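Saturday shop notes, 2019-09-28

So this is the gallery page I kept promising everyone at the Alldale shared workshop! I've been putting together a table-clearing build on and off since April, half of it on the bench we all share and half of it on my laptop at home, where the arm lives in a simulator and can knock things over as often as it likes. Sanaa Hegazy wrote most of the grasping code. I do the rooms, the tables and the clutter, and I break the grasping code (she'd say that's my main talent).

The project is called Solley, after the street the workshop is on. The computer it runs on is called Venckus and sounds like a hair dryer.

The arm I picked for the simulated side is a Franka, mostly because I found a model of it that behaved itself the first time I loaded it. I wanted a table that felt like somebody's junk table, so I went through my folder of free models and grabbed whatever loaded without complaining. A spray bottle, a piece of fruit, a bowl, and an animal skull that came in way bigger than I expected and that I've grown very fond of. I tried shrinking it once and missed it, so it went back to full size!

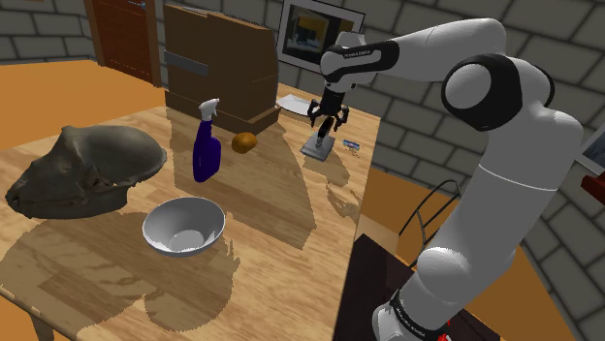 The thing that ate most of my month was grip height. If the fingers come down a hair too low they hit whatever is underneath the part you want, and then the whole run is toast. Sanaa's fix was to stop above the target, check, and then creep down the last bit. It's slow, but I'd take slow over the crunching we had before (yes, you can add crunching sounds, and yes, I did, and yes, I took them out again).

Run 633 was the first one where I left the room to make coffee and didn't feel nervous. We do them in batches of 10 now, with the lighting moved between batches. I like hard shadows, Sanaa wants everything soft and even, and for now we take turns.

Still on my list:

- a second table layout with less stuff in the middle
- smoother wrist turns
- sorting out the folder names, because "final_table_new_2" is not helping anybody

Myrto Antoniadis has offered us the corner bench, the one with the vise from 1974, for the real-world half of the build. I'm bringing the laptop over next week, plus a very long extension cord. If you're a member and want to poke at the grasping code, come find me or Sanaa and we'll get you set up!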